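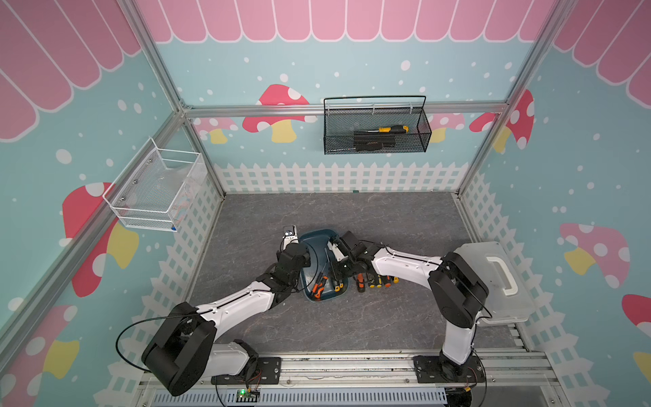
El ayuntamiento de Posen da por cerrado el problema del embalse. Los vecinos, no tanto

1 de abril de 2026

El ayuntamiento de Posen presentó ayer su nuevo plan de seguridad para el embalse de Kovalchuk, donde en julio murió ahogado un hombre de 60 años que había entrado en el agua para recuperar un remo. El plan consta de 13 medidas, según el documento repartido a la prensa. Cuatro de ellas son carteles.

La concejala de Emergencias, Svitlana Moroz, defendió que el municipio pasa «de reaccionar a prevenir» y aseguró que la orilla norte será este verano «uno de los puntos de baño más vigilados de la comarca». Preguntada por el número de socorristas contratados, respondió que el proceso está en marcha y que no quería adelantar cifras. Tampoco concretó con qué otros puntos de baño se hacía la comparación.

La medida más cara es la instalación de una línea de boyas de 530 metros que separará la zona de baño del canal de desagüe. El contrato se adjudicó a la empresa Plenusine, única que se presentó al concurso. El pliego fija la entrega para antes del inicio de la temporada, pero no prevé penalización alguna si se retrasa, y el anterior contrato de balizamiento, firmado con otra empresa, acabó con las boyas en una nave municipal de la que no han salido.

El accidente de julio ocurrió a media tarde. De acuerdo con el informe que la policía local entregó al juzgado, la víctima volcó con una piragua alquilada a poca distancia del embarcadero, consiguió subir a su acompañante al casco y se soltó para ir a por el remo. Llevaba chaleco, aunque desabrochado. El cuerpo fue localizado por los buzos a la mañana siguiente, junto a la reja del desagüe.

El mismo informe recoge que el puesto de vigilancia estaba cerrado. El ayuntamiento sostuvo entonces que el servicio terminaba a las cuatro y que así lo indicaba un cartel. El cartel existía: estaba en el aparcamiento de arriba, de espaldas al camino que baja al agua.

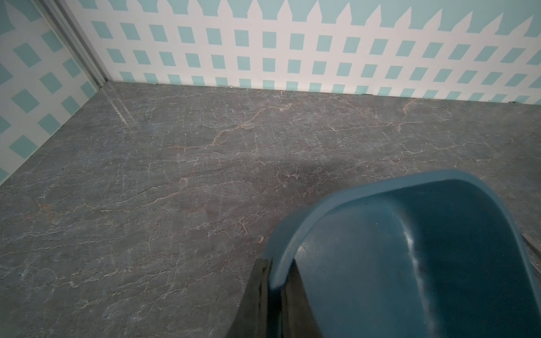

Un aviso que llegó tarde

El plan incorpora además una aplicación para el móvil, llamada Aveo, que permitirá consultar el estado de la bandera y pedir auxilio con un solo botón. En la presentación se mostró un vídeo de la aplicación, no la aplicación. Moroz explicó que estará disponible «muy pronto» y que el aviso llegará directamente a la centralita de emergencias.

Leszek Chmielewska, que alquila piraguas en la orilla norte y fue quien dio la alarma en julio, no ve cómo. «Ahí abajo no hay cobertura. Tuve que subir corriendo hasta la carretera para llamar», recuerda. Calcula que perdió aproximadamente 10 minutos entre que vio la piragua volcada y consiguió que alguien le contestara. Los registros de la centralita, incluidos en el informe, solo recogen la hora de la llamada.

El ayuntamiento no ha anunciado ninguna antena nueva. Un portavoz municipal indicó por escrito que la cobertura «es competencia de las operadoras» y que se les ha enviado una carta. Este medio pidió una copia y no la ha recibido.

También Chmielewska sale mal parado en el informe. La policía señala que su negocio no llevaba un registro de las personas que salían al agua y que varios chalecos tenían el cierre roto. Él lo niega —dice que se revisaban cada mañana—, pero no ha podido aportar las hojas de revisión. Sigue abierto un expediente sancionador del que el ayuntamiento no da detalles y que, a efectos prácticos, no le ha impedido renovar la licencia.

El embalse ya tenía un plan

La oposición recordó en la rueda de prensa posterior que Posen aprobó un plan de seguridad anterior para Kovalchuk, con boyas, un segundo puesto de socorro y una barca de rescate. De aquello se ejecutó el segundo puesto, una caseta que hoy sirve para guardar hamacas. La barca se compró, pero, según la concejala Divya D'Souza, lleva dos temporadas sin motor. «Ahora nos presentan las mismas boyas como una novedad. Yo quiero ver las facturas», dijo.

Moroz calificó esas críticas de «ruido» y afirmó que el motor está reparado. No aclaró cuándo se reparó ni si la barca estaba operativa en julio.

Myrto Psarras, ingeniera hidráulica que asesoró al municipio en la redacción del primer plan, cree que la discusión sobre boyas y aplicaciones deja fuera lo principal. A su juicio, el peligro está en la corriente que se forma cuando se abre el desagüe, algo que se hace sin aviso sonoro. «Una sirena cuesta muy poco comparada con lo demás», sostiene. El nuevo plan menciona la sirena en su último punto, con el verbo «estudiar».

La familia del fallecido no acudió al acto. Su abogada, Gobnait Moriarty, confirmó que mantienen la reclamación contra el ayuntamiento y que conocieron el plan por los periódicos. Añadió que han solicitado el libro de maniobras del desagüe correspondiente a aquella tarde y que la respuesta, hasta ahora, ha sido que el documento se está buscando.

El pleno votará el plan este mes. El equipo de gobierno tiene mayoría suficiente para aprobarlo sin cambios, y la apertura de la zona de baño se mantiene para el verano, haya o no boyas en el agua para entonces, según admitió el propio portavoz municipal.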